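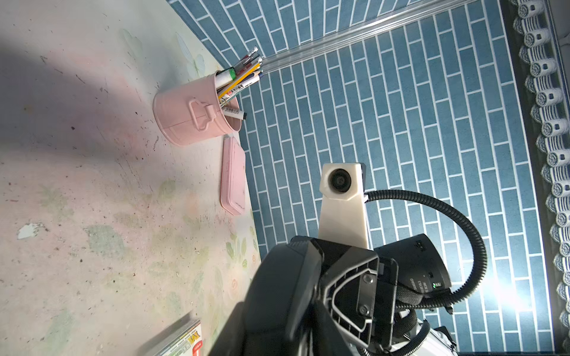 Right, I need opinions on desk tops please, before I do something daft. I want to get my daughter's old desk usable again by the time revision starts and the top is driving me mad. It's that pale pinky-cream covering with green leaves and peach flowers on it, very faded now, and it's speckled and smudgy over most of the surface. There's a patch over on the left where it has peeled and you get a sort of bluish white underneath, and a greenish bit to the right of that which I can't explain at all. The pink pen cup and the flat pink case are staying whatever happens, she's very firm on that, and so is the blue brick wall. So do I clean it, cover it or peel the whole lot off? Budget is 15 quid if I can help it!

Posted in May by fernandkettle

mopsy_b
Clean it first, always. Bicarb and a drop of washing up liquid made into a paste, leave it 3 minutes, wipe off with a damp cloth. I did my kitchen drawers with it and they came up lovely. You might find you like the pattern again once the grime's off (I think it's rather sweet, peach flowers and all).

Hattersby
Bicarb is gritty and she's already got scratches. Please don't. Warm water, soft cloth, bit of soap, and a plastic scraper for anything stuck on. And keep the water away from that peeled patch or it'll creep under and lift the rest.

mopsy_b
It's hardly sandpaper, Hattersby. Never scratched anything of mine.

Hattersby
Your drawers might be tougher than a printed covering, that's all I'm saying.

fernandkettle
Thanks both, no fighting! I'll try the soapy cloth first and keep the bicarb for the really stubborn specks. What about marker pen, if some of it is that? There's a fair few markers living in that cup and the lids don't always go back on.

doorstop77
Surgical spirit on a cotton bud, but try it somewhere hidden because it can take the print off as well. I lost half a daisy that way.

If it was mine I'd peel it. Hairdryer on low, start from the edge that's already gone, pull it back slowly and flat. Then new vinyl on top. I got a roll of the Fimier stuff from Softić in Stomedberg, the plain cream, and it's been on my sewing table since last year with no bubbles. Came in under budget too.

lilac_and_tin
Not a fan of Fimier, sorry. Mine went shiny where my wrists rest. I'd do a big desk mat and forget about what's underneath. Hitero do one that's 100 cm long, wipes clean, and you can get it in pink to go with the cup and the case. Job done in two minutes.

doorstop77
A mat over grime is still grime though?

lilac_and_tin
Well obviously you wipe it first!!

fernandkettle
Ooh, the mat is tempting. She leans on everything when she writes so the shiny wrist thing does put me off vinyl a bit. Does the mat slide about? And do the corners curl up?

lilac_and_tin
Mine curled for a few days, I put books on the corners overnight. No sliding, it's a bit grippy on the back.

Hattersby
Stick the loose edge of that patch down before you put anything over it, ordinary PVA and a weight on top. Let it dry overnight.

fernandkettle
Will do. Soapy cloth tonight, glue after, mat ordered if madam approves the shade of pink. I'll report back.

Thread viewed 3,274 times | Contact the moderators | © Home & Tidy Forum | Back to top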